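Two Hands, One Task: Learning Shared Grip at the Rolter Laboratory
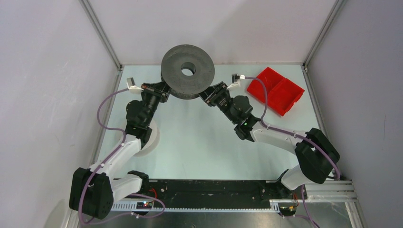

Two arms hold a thick gray disk between them in the test enclosure at Rolter.

Lifting a wide object with two arms calls for steady agreement between them. If one side pushes too hard, the part turns or slips. The Grornus project, led by Chiamaka Osagie, has spent its first phase on that problem.

The team recorded 2000 guided lifts and trained a single control model on them. Earlier work at the laboratory gave each arm its own model - an approach that often failed once the load began to tilt.

In a report issued on 3 Nov 2021, the group describes 517 test lifts with three kinds of object. The shared model dropped up to 40 percent fewer parts than the paired models did. Round objects with smooth sides remained the hardest to hold.

"The gain comes mainly from the moment of first contact," said Bogumił Bednarek, who directed the tests. Further trials will study how the arms pass a part from one to the other.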